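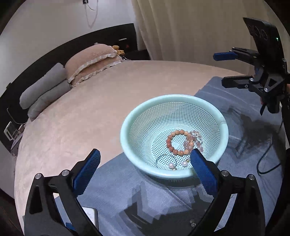 Beads, pearls and two tiny studs on the bedspread: the kind of tidying that still trips up the machines.

I have a confession. There's a little dish on my dresser that I haven't sorted since February, and every time I read that home robots are nearly ready, I look over at it and think, okay, come and do that one!

So I called Seul-gi Ma, who tests household machines at a small company called Grukeo, and asked her straight out. Can a robot put away my jewelry yet?

She laughed for a while. "A towel, sure," she said. "A mug, most days. A necklace that's wrapped itself around a bracelet? Give me a few more years."

I'd assumed small stuff would be easy (it weighs nothing!), but small is the whole problem. A bead strand has no shape of its own. Grab one end and the rest goes wherever it likes, usually taking an earring along for the ride. Pearls roll. A stud sitting on woven cloth is barely a bump, and two wide finger pads have to close on it without scooping up a pinch of blanket too. Then there's the basket, with a rim to reach over and a mesh wall for things to snag on.

Ma's team runs a chore list of 15 jobs, everything from pillows to pill bottles. Their best machine, the Mornon, finishes 12 of them on a good day. The 3 it can't manage are threading a belt, peeling a sticker and, yep, untangling a chain. I asked how many tries the chain had been given. "Past 2000," she said, and changed the subject to dishwashers.

Shop floors have it a bit easier. At Fuston, a parts supplier I visited last year, the bins never move and every bolt looks like its neighbor, and a robot can get very good at one bolt. My bedroom doesn't work like that. Yours probably doesn't either.

Would I let a Mornon loose on my laundry? Tomorrow, if they'd lend me one. But my grandmother's beads are staying with me for now, and I've set aside Sunday afternoon, a pot of coffee and a straight pin for the knots.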